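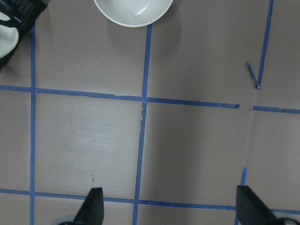 The Vutness table from the wrist camera, with both fingers open and a bowl beyond them.

The Vutness table fault: your questions

So many of you have written in since we paused the table-laying sessions (thank you, and please do keep the letters coming!) that Seema Rajput and I have gathered the usual questions on one page.

What went wrong?
On August 5, 2022 one gripper let go of a plate while the arm was still travelling towards the rack. The plate landed on the paper and didn't break, and the arm carried on for 2 seconds as though it still had hold of it, and that second part is what worried us most.

Was anyone hurt?
No, I'm very glad to say. Kiran Thakur was at the far side and pressed the stop straight away.

Do you know the cause?
We know a good deal of it. Gerd Petersen read through the logs of 88 runs and found the grip signal dropping out in 9 of them, always with the wrist turned well over. He suspects a tired connector, and we have sent it to Bhatt to be looked at properly.
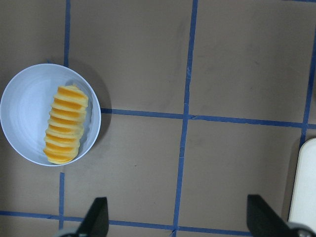 Why does it matter if the dishes are only light?
Well, the plate is the least of it. An arm that believes it is holding something will go on to the next step, and somebody may by then be reaching in to tidy up.

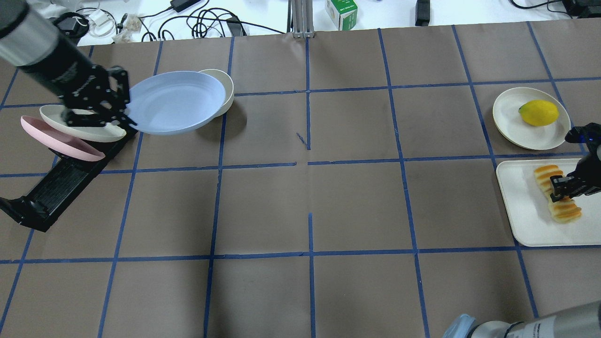

One gripper has the blue plate at the rack, the other is at the bread roll.

May I reach in once the arms are still?
Please don't, however tempting it is! Still arms may only be waiting for their next instruction. Press the stop, wait for Kiran or Gerd to say it's clear, and then by all means pick up your lemon. 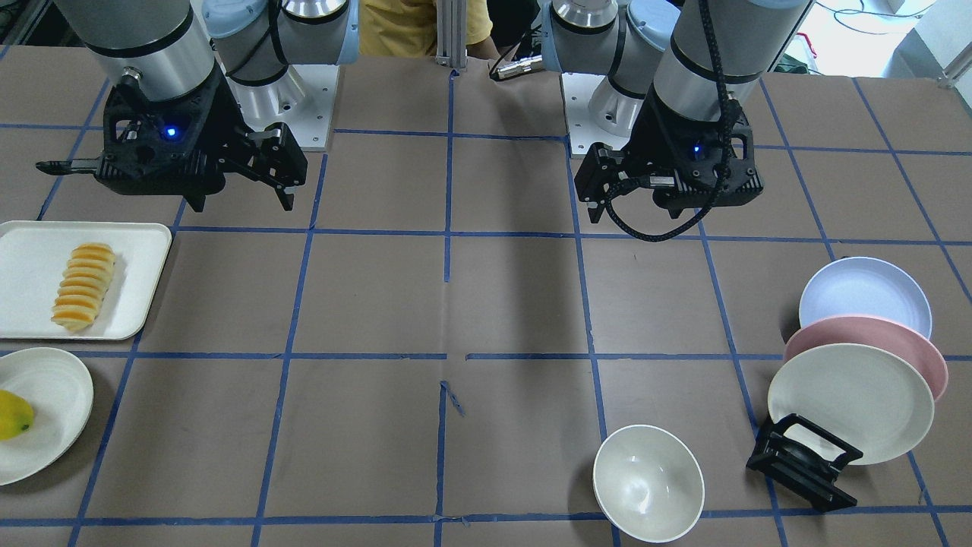 Both grippers open over the table, with three plates standing in the rack.

When will sessions start again?
We hope for September, if the connector is back from Bhatt by then. Anyone with a booking will hear from Seema first.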